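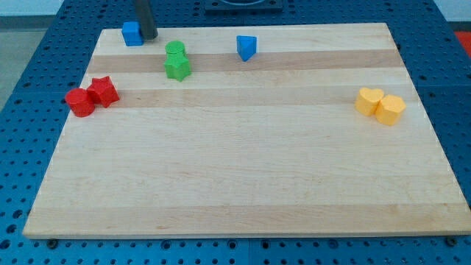

How often does the Serari tabletop cell need a full inspection?
Once every 4,000 cycles or at the start of each month, whichever comes first. The short pre-run check in section 1 is done daily and does not reset the cycle counter.

Serari Tabletop Cell, Block Sorting Kit
Inspection checklist with reviewer comments
Unit under review: evaluation loan, Pondora bench, July
Inspector: Sixten Boström

Result codes: P = pass, C = pass with comment, F = fail, N = not checked

1. Pre-run

1.1 Emergency stop latches and releases. P
1.2 Stop circuit drops arm power with a program loaded. P
1.3 Supply cable strain relief tight at both ends. C
Comment: Clamp at the controller end had backed off. Retightened. Check again at next inspection.
1.4 Controller boots without stored faults. C
Comment: One stored fault, joint 2 following error, from before delivery. Cleared, did not return.

2. Table and work surface

2.1 Pegboard panels level with each other at the seams. P
2.2 Panel bolts at specified torque, heads below wear limit. P
2.3 Maple board seated flat, no rock at any corner. C
Comment: The manual specifies a board but gives no flatness tolerance. I used the figure from the older Tutora manual. Serari should publish one.
2.4 Board surface clean, no oil or adhesive residue. P
2.5 Board grain contrast does not trigger false edges in the detection software. C
Comment: Darker strips in the wood gave two false edges at the default threshold. Raised threshold to 40, none since. The default should be changed for wood boards.

3. Arm and end effector

3.1 Rod end free of burrs. P
3.2 Clearance between rod end and board at lowest programmed point. P
3.3 Backlash, all joints, by hand with brakes released. P
3.4 Homing repeat, 15 runs. C
Comment: All within tolerance. The first run after a cold start was the worst of the set. Allow warm-up before calibration.
3.5 Cable bundle clear of the arm through full travel. F
Comment: Bundle touches the link cover at full left rotation. Move the second tie point toward the base. Do not run at full speed until corrected.

4. Blocks

4.1 Faces undamaged, corners not rounded by wear. P
4.2 Red, green, blue and yellow each separated by the color classifier. P
4.3 Star and heart shapes classified at all rotations. C
Comment: A star with a cylinder stacked on top is reported as a single object. Documented limit in the Puma software release, but missing from the kit brochure.
4.4 Blocks in contact separated before pick. N
Comment: Deferred until 3.5 is closed.

5. Disposition

Hold. Reinspect 3.5, then complete 4.4. Remaining comments do not block use at reduced speed.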